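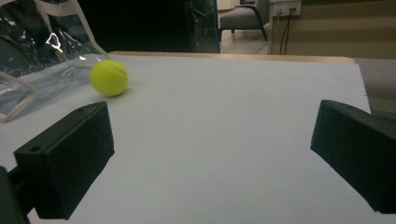

Figure 1. View from the camera on the hand-held gripper, block fingers fitted, with the tennis ball and the clear bag on the white board.

Comparing Two Sets of Fingers on a Hand-Held Gripper
Project report, Robotics Workshop course
Submitted 3rd July

1. How we ended up with this project

When our group signed up for the workshop in May, we had a much bigger idea in mind. We wanted to build a full sorting arm with its own controller, and we had even drawn the base plate for it (the drawing is still taped up over our bench, and we are still rather fond of it). Our supervisor let us talk for a good while and then asked a very simple question: which fingers were we going to put on the end? We didn't have an answer, and the more we thought about it, the more we felt that this was a nice project all by itself.

So the arm went back into the drawer and we spent the term with a hand-held gripper instead. You hold it yourself, you close it yourself, and a camera on the tool records what it sees. The body we used is the Hustulix, which the department already had on the shelf. The question we settled on was whether plain block fingers or softer, curved ones would be the better choice for a mixed set of household things, and whether the camera view would stay useful with each of them.

2. The two finger sets

The first set we called the Ferkley fingers. They are black rectangular blocks with small round holes in them, and they look heavier in the camera view than they feel in the hand. Their great advantage is that they are easy to think about! The inner faces are flat and you always have a pretty good idea of where they will meet.

The second set, the Pukum fingers, is curved on the inside and has some give to it. We liked these very much at first, mostly because they feel friendly when you squeeze them, and I think all of us expected them to win without much trouble.

Swapping one set for the other took us 7 minutes once we had the hang of it. The first swap took most of an afternoon, and we would rather not go into where the missing screw was found.

3. Setup

We worked on a large flat white board laid on a wooden table. The white was our supervisor's suggestion and a very good one, as the black block fingers show up clearly against it and even small objects are easy to find afterward in the recordings. The room behind the table is quite dim, which worried us in the beginning, but the board itself was evenly lit and we decided to leave the lighting alone for the whole project so that both finger sets would get the same treatment.

You will notice in Figure 1 that the blocks cast soft shadows on the near part of the board. We talked about these shadows a lot. They are faint, and a person looking at the video isn't bothered by them at all, but they do sit close to where an object would be just before you grip it.

Each object got 30 attempts with each finger set. An attempt counted as good if the object was lifted clear of the board, held, and set down again without slipping. We took turns holding the tool, and whoever was resting wrote down the results.

4. What we found

The tennis ball was the object we learned the most from. With the Pukum fingers it was a pleasure: the curve goes around the ball, the felt helps, and you hardly have to aim. With the Ferkley blocks you need to close on the middle of the ball, and if you come in a little high it pops out and rolls off toward the far edge. After some practice all of us could do it reliably, but there is no question which set was kinder to a beginner.

The clear plastic bag turned everything around. It has crinkled folds and a beige fabric binding along its seams, and the binding is what you want to go for. The flat blocks pinch it neatly and hold on. The curved fingers touched it only at their tips, and the bag slid out again and again, to loud groans from whoever was writing. The bag was also hard on the camera. The shiny folds throw back bright white highlights, and dark shapes show through the plastic, so it is difficult to say from the picture alone where the bag stops. The binding helps here too, and we ended up telling each other to "look for the beige."

As for the view itself, the blocks come in from the lower left and the right and leave an open gap between them, which gives you a good look at the board ahead. The Pukum fingers covered more of the middle when closing. This mattered most in the last bit of the approach, when you would really like to see what you are doing.

5. Labeling

We saved more than 1000 still pictures and sorted them by hand using a small labeling program called Ekanayake. It was slow but pleasant work. Our one regret is that we didn't agree on file names beforehand, so for a while we had two folders with the same name and different contents.

6. What we would do next

For a mixed set of objects we would choose the Ferkley blocks, perhaps with a thin soft pad on the inner faces to make round things easier. We ran out of time to try the pad, although the material is cut and waiting in our drawer. We would also like to repeat the bag attempts with a lamp placed to one side, and to test whether a gray board is gentler on the highlights than a white one. The drawing of the arm is staying up over the bench in the meantime.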